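The pink box and the 42 keepers

Posted March 27, 2023

So the two-arm rig is finally earning its floor space! We've been calling it Waltiten since January (Lautaro Sosa named it, ask him, I gave up), and for most of that time it has been a very expensive way of making me swear at cables. Now it's collecting demonstrations, which means I get to spend my days driving two robot arms by hand and teaching them about one pink box.

The job sounds silly when I say it out loud to my family. Left arm picks up the box, right arm comes over and takes it, right arm puts it down on the other side. One of those, start to finish, is an episode. We save the joint positions and the video together, and later the model gets to chew on the lot and (we hope) learn to do it by itself. The target for this task is 1144 episodes. I know. I know!

The bit I keep messing up is getting both grippers in close without bumping them. You want the second one right there and ready, and the space under the box is tiny.
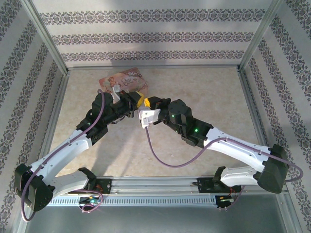 Where you start matters more than I thought

My first batch was 77 episodes and I was so proud of it. Then Rocío Palma plotted the starting positions and they were all in a little clump, like I'd been aiming for the same spot every time, which I sort of had. A model trained on that would be great at picking up a box from one exact place and hopeless two inches over. We kept 42 and I went and sulked with a coffee.

These days I turn the box to some awkward angle before each run, and I push it toward the back or off to one side, and I try really hard not to tidy it up afterward (my hands want to square it with the walls, every single time). The arms start out in slightly different poses too.
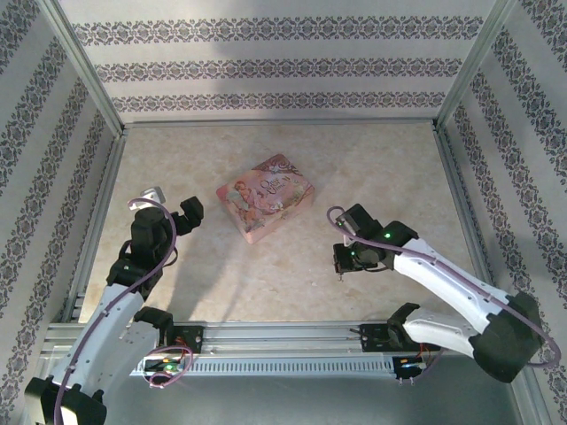 Trinidad Paredes

Back to the grumbling. Speed is the other thing. If I hover and dither over the box, the dithering goes in the data, and the model learns to dither right along with me. Sebastián Salinas reviews my episodes and his notes are mostly the word "hesitates" with a time next to it. So I do a few practice runs, save none of them, and then record 12 in a row and take a break, whether I feel like it or not. After 12 my wrists get sloppy and you can see it in the curves.

We did argue over whether to keep the fumbles. Krum wanted them all gone. I said keep the ones where I recover, like when the box tips in the grip and I bring the other arm around to match, because the robot is going to end up there too sooner or later. We're keeping those with their own label for now, and I'll let you know who was right.
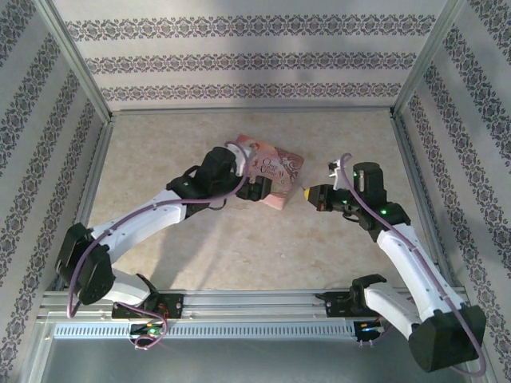
Left gripper on the box, right gripper waiting its turn.

Next up is a second object, and I'm lobbying for something that isn't pink. If you've done two-arm handovers and have a trick for keeping the starting angles properly random, please leave it in the comments. At the moment my method is closing my eyes and giving the thing a spin.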